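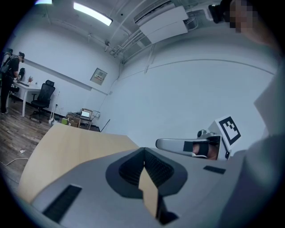
Sun 5 May

Controller bench, wireless latency and stick drift, second session

Present: L. Walczak, H. Ackermann. Entry written by M. Głowacki from the bench sheets.

The purpose of the session was to repeat the input delay measurements on the Gomeo pad with the new firmware, and to decide whether the Odis pad should remain on the list for the July comparison. Both pads were charged overnight and paired to the same console. The console was set to game mode with vibration off, except where stated.

Button delay, wired. No change from the last entry for either pad. The Gomeo face buttons still register slightly before the click is felt, which some players like and others report as a fault. The shoulder buttons are even on both sides.

Button delay, wireless. The Gomeo pad held its connection through the whole run of 786 presses. The Odis pad dropped out 2 times, both during long holds of the left trigger. It reconnected without help on each occasion, but the held input was lost, and a player in a racing game would have noticed. The adapter was then moved to the front port and the run repeated in full. No further drops were recorded. One clean run is not enough to blame the rear port, and the sheet has been marked accordingly.

Stick drift. Dead zone set to the factory value. The left stick on the older Gomeo sample now rests off center after a hard push to the upper right. Cleaning the contacts made no difference. The newer sample returns to center every time. Spare stick modules have been requested from Jikov — the order form is in the bench folder, unsigned.

Macros. A macro of 18 steps was recorded on each pad and played back at normal and double speed. At double speed the Odis pad skipped the final step in most attempts. The macro could be made to work by adding a pause of some 20 milliseconds before the last press. The manual makes no mention of this.

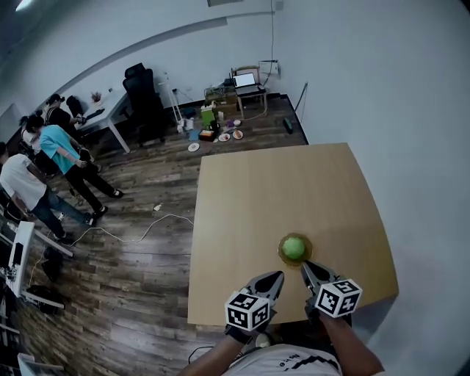
Iwona Rutkowska: I would not pass the Odis macros on the strength of an added pause. A buyer will record a macro, play it back fast, and find that the last move is missing. Please log it as a failure at double speed and put the pause in the remarks. Also, was vibration off for the playback? In my runs the skip was worse with it on.

Vibration was off. The result has been changed to a failure as requested, and the playback will be repeated with vibration at half and full strength.

Open items

Repeat the Odis wireless run on the rear port with a second adapter.
Sign and send the Jikov order (Walczak).
Return the Chantharasri charging dock, which does not seat the Odis pad properly — the left contact has to be held down by hand.
Ask B. Wilczyńska for the earlier drift sheets before the older Gomeo sample is opened again.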